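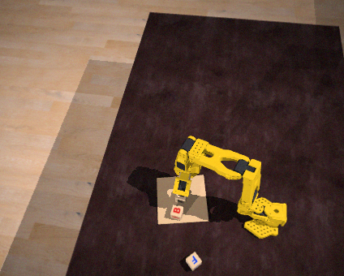 Setup and Maintenance of the Block Cell
Project report, Comstead Technical College, August

Our task was to get the yellow arm, known to the whole lab as Ruddock, to put a lettered cube on a square pad. A toddler can do this. We had 10 weeks.

Most of the work was done in the Drisow simulator, where parts are free and nothing catches fire. The model had its own ailments. The gripper tips closed above the cube with great confidence and lifted air. We traced this to the zero position of the wrist joint, which had been entered in degrees in a field that wanted radians. Whoever entered it is a member of this group and has asked to move on.

After the fix we ran 430 pick attempts. Failures came mostly from cubes lying at an angle to the gripper, so we added a wrist turn before the descent and cut the approach speed over the last 5 mm.

Setup routine, as it now stands:
Load the arm file before the pad file. The other order drops the pad through the floor.
Home all joints.
Check the gap between tips and cube before closing.
Save a copy of the joint offsets every 10 runs.

The offsets file is in the Clurnthorpe folder, under "final_new2".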